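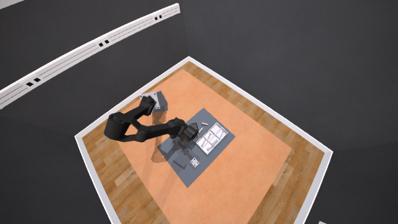

Changes to the submission of speedrun recordings

The Fludstead Speedrun Register has revised its rules for the submission of recorded runs. The revised rules apply to all games on the Register from July 2018, including the platform and puzzle categories previously handled under separate guidance.

Runs must now be submitted with an input file as well as a video. The file should play back from power-on without manual correction. Where a run begins from a saved game, the save must be supplied and the starting point stated in the notes. Submissions that omit either item will be returned to the author, who may send them again without losing their place in the queue.

Each run will be viewed by two judges, one of whom must have published a run of the same game or of another in its series. If the judges disagree, the matter passes to the senior judge, Delwyn Katene, whose decision will be posted with the reasons in full. Authors may reply in the discussion thread but are asked not to write to judges privately while a run is under review. 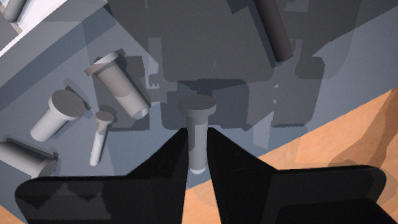
Simulated view: gripper closed on a headed pin.

Categories for Humdale

Members will be aware that Humdale has been the subject of long discussion. A skip found in February allows the player to leave the Costigan chapter by way of the cellar wall, and removes most of the third act. Opinion was divided on whether runs using the skip should replace those already published.

The Register has decided to keep both. The existing category will be renamed "all chapters" and its records will stand. Runs using the cellar wall will be listed under "any ending", with no requirement to collect the four lanterns. Authors with a Humdale run already in the queue should tell us which category they wish to enter.

Timing continues to be measured from the first accepted input to the last input needed to reach the credits. Loading screens are included for console versions.

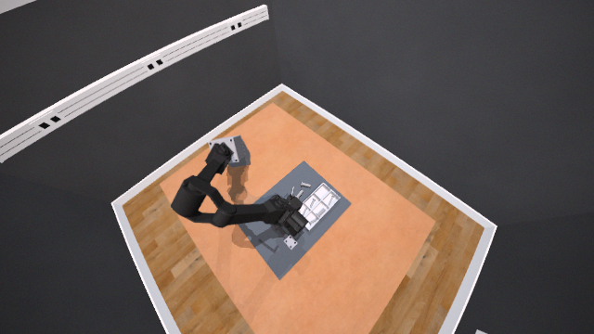 Robot arm over an orange surface, simulated view.

Trestov and older titles

The emulator core used for Trestov has been replaced. Files made on the earlier core may lose synchronisation at the bridge in chapter 3, and authors are advised to test their work before submitting. Published runs will not be removed for this reason.

Submission notes are now limited to 200 words, excluding the list of tricks used. Longer accounts of route planning are welcome as articles and may be sent to the editor at any time.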